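Research » Working Papers » Everyday Surfaces » Section 3

January 2, 2025
Signe Tangen and Alaric Nakamura

3. The clipboard as a portable desk

3.1 Why paper stays on the table

We came to the clipboard sideways. The Plulthorpe study was planned as an inventory of shared work tables, and our coding sheet gave the clipboard a single line under "other stationery". By the end of August it had its own page. Of the 1,951 objects logged, few moved as often or drew as much comment from the people we interviewed, and we were delighted to find that something so ordinary had so much to tell us!

Earlier work on desk arrangement (Hellström's is still the richest, and a pleasure to read) treats paper as something that piles up. Piles mark what is pending, what is finished, what belongs to a colleague. A clipped sheet behaves differently. It has a hard back of its own, so it can lie across a corner of the table at whatever angle suits the writer's arm, and it can be picked up mid-sentence and carried down the hall. Njål Strand has called this "bringing the desk along", and we have borrowed his phrase throughout.

3.2 Angle and handedness

Participants seldom squared the board to the table edge. Most turned it, and several were surprised to learn that they did. Zuzanna Jasińska, who coded the Ljungberg tables, noticed that the turn often survived after the writer had left, so that an unattended board still showed the slant of the last person's forearm. We find this a lovely observation, and it led us to add orientation to the coding scheme for the remaining 15 tables.

The position of the clip was just as telling. Boards are sold with the clip understood to be the top, yet our participants wrote with it at the top, at the side and, in one memorable case at Clovberg, at the bottom. A side clip leaves the long edge of the sheet free for the writing hand. It also makes the board easy to share across a table, as neither person is reading past the hardware.

3.3 Neighbours

What sits near a clipboard matters as much as the board itself. We use "neighbour" for any object on the same surface that a seated person might use in the same spell of work. Computers and staplers were frequent neighbours, and we had expected the computer to push the board to the margins. On many tables the reverse held, with the board nearest the writer and the laptop shut farther back (Figure 3).
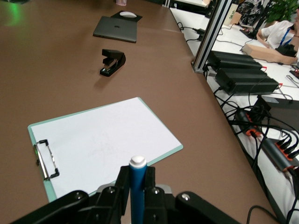 Figure 3. Mint-green clipboard with a blank sheet, clip to the left, on a brown tabletop. A black stapler and a closed laptop lie beyond it.

Markers complicate this picture in a way we enjoyed working through. A pen can be used on nearly anything, including a sheet held against the knee. A marker asks for a firm backing and a bit of elbow room, and participants who favoured markers were the keenest defenders of the clipboard. "It's the only thing I trust under a thick tip," one told us, and she went on to rank her boards by colour, with the pale ones first.

The Sistis tables, discussed in Section 4, had no boards at all, and there the markers stayed in the drawer.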